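How Do You Look After a Robot's Hand?

Your hands pretty much take care of themselves. You wash them, you trim your nails, and off you go! A robot's hand needs a helper. At the Surdu workshop in Allthorpe, that helper is Laurențiu Pascu, and he knows grippers inside and out.

A gripper is the part that grabs. The kind he works on has two fingers that slide together and apart, and a person can carry it around by hand to show a robot how a job is done. Folding a shirt, for instance! Shirts are tricky. They flop, they wrinkle, and they never land the same way twice.

Before any folding starts, the gripper gets a checkup. It takes 9 minutes, and the steps always go in the same order.

First, the fingers. Laurențiu wipes them with a soft cloth. Fuzz from towels and socks loves to stick to them, and a fuzzy finger slips. Then he opens and closes them three times and listens. A smooth slide is good. A scratchy noise means a crumb or a thread is hiding in the track, and out comes the tiny brush (it looks a lot like a toothbrush).

Next, the lenses. These are the gripper's eyes, so no thumbprints allowed! He breathes on each one and wipes in little circles, the way you'd clean a pair of glasses.

Then the screws. Each one gets a gentle turn to see if it's snug. If it wiggles, he tightens it, but only a bit. Squeeze plastic too hard and it can crack.

After 40 shirts, the whole checkup happens again.

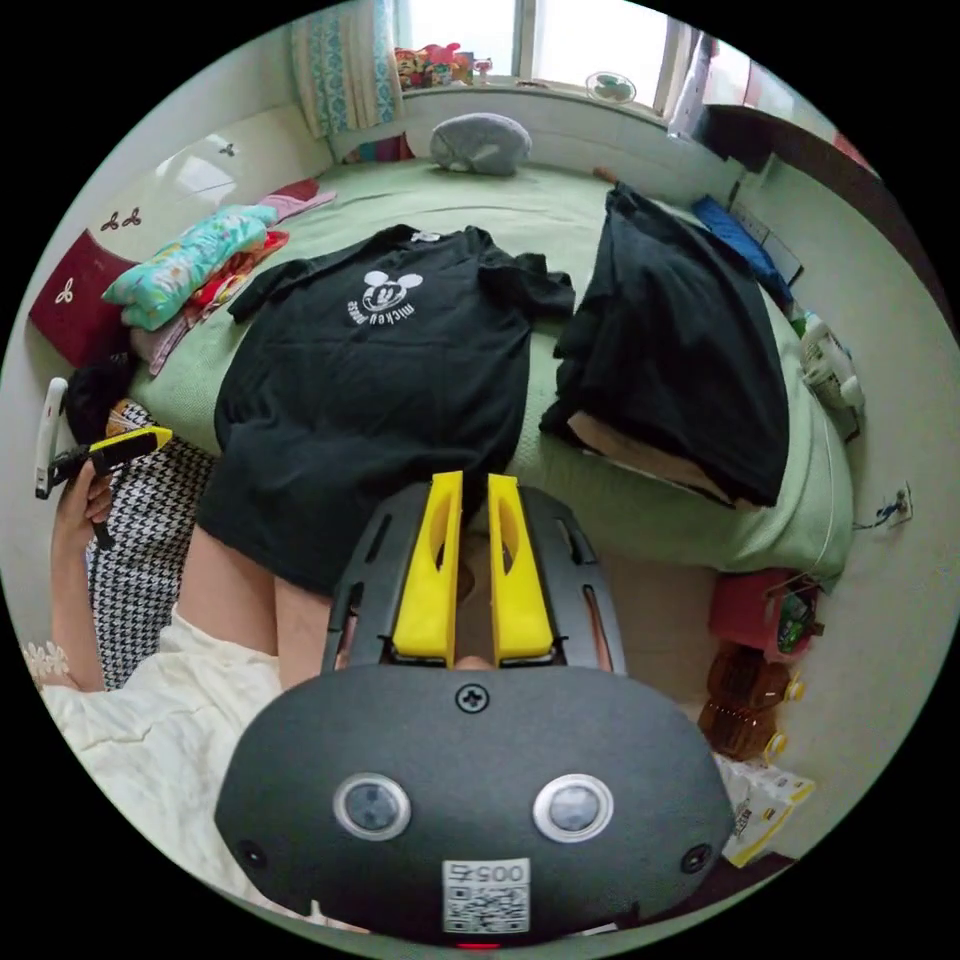 Reading time: 3 minutes

Look for the two yellow fingers standing straight up, with a small gap between them. Can you spot the round lenses with silver rims? The black T-shirt on the bed is spread out flat with its sleeves wide, and Mickey Mouse is on the front.

The square pattern on the label is a QR code. In Laurențiu's notebook every gripper has its own page, with all its repairs written down. One page from May just says "sock fuzz AGAIN."

Try it yourself: put a piece of tape on your thumb and one on your pointer finger, sticky side out. Now fold a T-shirt. Does the cloth let go when you want it to?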